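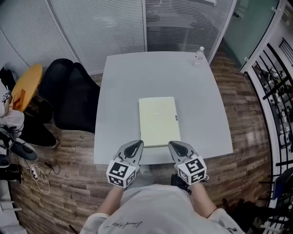 Protokoll der Werkstattsitzung, Projekt Nurmi

Datum: 7. April 2018
Ort: Gemeinschaftswerkstatt Trarnent, Besprechungsraum
Protokoll: Projektgruppe Nurmi

TOP 1: Stand der Handgreifer

Das Paar ist fertig montiert und lässt sich mit beiden Händen gleichzeitig führen. Die grauen Klauen sitzen jeweils auf zwei weißen Würfeln mit Markermuster. Geübt wird vorerst mit einem geschlossenen Notizbuch, das flach auf der Mitte des Tisches liegt. Flache Gegenstände sind der schwierigste Fall, deshalb bleibt es bis auf Weiteres dabei.

Die Griffe wiegen ohne Kabel je 508 Gramm. Mehrere Mitglieder finden das nach längerer Arbeit zu schwer. Vorschlag: Würfel mit dünnerer Wandung neu drucken. Eine Probe wird gedruckt, die Entscheidung fällt danach.

TOP 2: Marker

Die Muster auf den Würfeln sind auf normalem Papier gedruckt und aufgeklebt. An den Kanten löst sich der Kleber. Beschlossen: neue Bögen auf matter Folie, Kantenlänge unverändert. Glänzende Folie scheidet aus, weil die Deckenlampen darauf spiegeln und die Erkennung aussetzt.

Jeder Würfel behält seine Nummer. Wer einen Würfel tauscht, trägt das im Werkstattbuch ein. Beim letzten Mal waren links und rechts vertauscht, und ein Durchgang mit 108 Griffen musste verworfen werden.

TOP 3: Software

Die Auswertung läuft mit der Version Skanus 2. Öffnen und Schließen der Finger wird sauber erkannt, Drehungen um die Längsachse noch nicht. Ziel für April sind rund 1.000 brauchbare Griffe, danach wird die Bewegung auf den Tischarm übertragen. Der Arm selbst ist noch nicht verkabelt. Das Netzteil fehlt – die Bestellung bei Zulano ist raus, ein Liefertermin liegt nicht vor.

Kurze Diskussion, ob der Arm zuerst mit nur einem Greifer laufen soll. Ergebnis: ja. Zwei Hände erst, wenn eine zuverlässig arbeitet.

TOP 4: Klauen und Ersatzteile

Die gebogenen Finger haben an der Spitze zu wenig Reibung. Versuche mit Schrumpfschlauch und mit dünnem Silikon stehen aus. Gedruckt wird weiter in Grau, davon ist genug Filament da. Ersatzfinger kommen in die Schublade unter dem Drucker und werden mit dem Druckdatum beschriftet.

TOP 5: Ordnung im Raum

Kabel und Adapter werden nach der Arbeit vom Boden aufgenommen. Taschen bitte nicht neben die Stühle stellen, sondern in die Garderobe. Getränke nur in verschließbaren Flaschen und nicht neben der Elektronik. Die Jalousien bleiben während der Aufnahmen so eingestellt, wie sie sind. Wer sie verstellt, muss neu kalibrieren.

TOP 6: Verschiedenes

Die Anfrage der Modellbaugruppe, den Tisch abends mitzunutzen, wird angenommen. Bedingung: Die Tischposition bleibt unverändert. Klebestreifen am Boden markieren künftig die Tischbeine.

Offene Punkte:
– Probedruck dünnwandiger Würfel
– Matte Folie beschaffen
– Nachfrage zum Netzteil bei Zulano
– Drehung um die Längsachse in Skanus prüfen
– Bodenmarkierung kleben

Der nächste Termin wird über den Verteiler abgestimmt.

© Gemeinschaftswerkstatt Trarnent | Kontakt | Impressum | Nach oben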